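Section 5. Setting up the scorebook for a new game

Read section 4 first if you haven't made your rosters yet. Lirkar won't let you start a game without two of them.

Last edited Feb 11, 2021 – Raimo Saarinen

5.1 Before first pitch

1. Open Lirkar on the tablet. Wait for the sync light to go green.
2. Tap New Game. Pick the league, then home team, then visitor. Order matters, you can't swap them later without losing the lineup.
3. Enter the number of innings. Default is nine. Youth leagues change it to whatever your rule sheet says.
4. Turn the DH on or off. Ask the plate umpire if you're not sure.
5. Type in both lineups, batting order first, positions second. Substitutes go under the line.
6. Save. Then save again under a second name, tablet backup.

Note: jersey numbers have to match the roster. If a kid shows up in the wrong shirt, change it in Roster and not in the lineup. Otherwise his season stats split in two and Felicidad Mangubat has to merge them by hand in September.

Caution: do not tap Start until the umpire calls play. The game clock can't be rolled back. Time limit leagues, this means you.

5.2 Scoring a plate appearance

1. Tap each pitch as it comes. Ball, strike, foul, in play.
2. In play opens the field. Drag from home to where the ball was fielded.
3. Tap fielders in order. Short to first is 6, then 3. Double play, keep tapping.
4. Confirm runners. Lirkar guesses, and it guesses wrong on errors and on anything with a rundown.
5. Hit or error? Pick one and move on. You have until the end of the half inning to change it with no password.

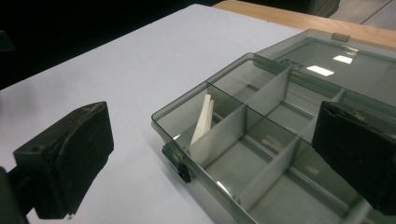 6. Check the out count against the scoreboard before the next batter. If they dont match, fix it now.

Note: dropped third strike is under More, second page. Same for catcher's interference. Intentional walk is on the main screen, no pitches needed.

5.3 Pitching changes

1. Tap the pitcher's name, then Replace.
2. Choose the reliever. Runners already on stay charged to the old pitcher.
3. Pitch count resets for the new guy. The old count stays in the box score.

Caution: the pitch count warning comes on at 30 by default. Matico league uses 38 for the younger group. Change it in Settings – League – Limits before the game. It won't take during an inning.

5.4 If the tablet dies

1. Keep scoring on paper. Write down inning, outs, runners and the count first.
2. Plug in, reopen Lirkar, tap Resume. It goes back to the last finished batter, so that one at bat is probly gone.
3. Re-enter from paper with Fast Entry on.

Note: the outlet at Espiritu Field is behind the third base dugout. Orero Park has none, bring a charged battery pack.

5.5 Closing the game

1. Tap Final. Both managers look at the score line.
2. Fix anything they dispute, then Lock.
3. Upload. Leave the app open until it says Sent.

For unlocking a game after upload see section 8.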